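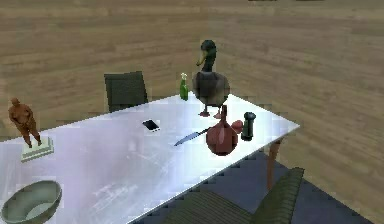
Duck figure on a glossy white tabletop.

Section 5: Setting Up Your Clutmont Room Dehumidifier

Last updated: February 10, 2024

Welcome, and thank you for getting this far into the guide! Setting up takes very little effort, so pour yourself a coffee and go through the steps in order, even if you've owned a dehumidifier before.

1. Stand the unit upright and leave it unplugged for 26 hours. It may have traveled on its side, and the oil inside needs time to settle.
2. Peel the tape off the water tank, slide the tank out, and remove the foam block behind the float.
3. Choose a level spot on the floor, with 13 inches of open space on every side.
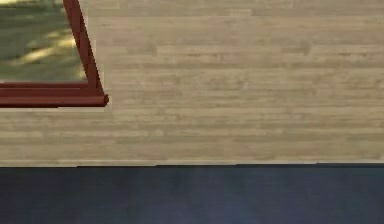 By the Hamdy Home Guides team

4. Slide the tank back in until it clicks. If the "Tank" light stays on, take it out and try again, a little more firmly this time.
5. Plug the cord straight into a wall outlet and press Power.
6. Hold Mode until the display blinks, then pick your humidity level. Most folks are happy at the factory setting, and you can always come back and change it once you've lived with it a week or two.

Note: The fan keeps running for 5 minutes after you switch the unit off. Please let it finish before you move anything.

CAUTION: Do not use an extension cord. Do not drink the collected water or give it to pets.

For continuous draining with the Folari hose kit, see page 186.

Comments (3)

storkier_fan: Mine clicked on the fourth try. Push from the bottom corners, not the middle!

basementdweller: Does the hose kit fit the older model too?

Plumtree: Missed the foam block completely and spent a whole evening wondering why the tank light was on. Thanks for step 2.

Get our home care newsletter once a month. Enter your email to sign up. You can unsubscribe at any time.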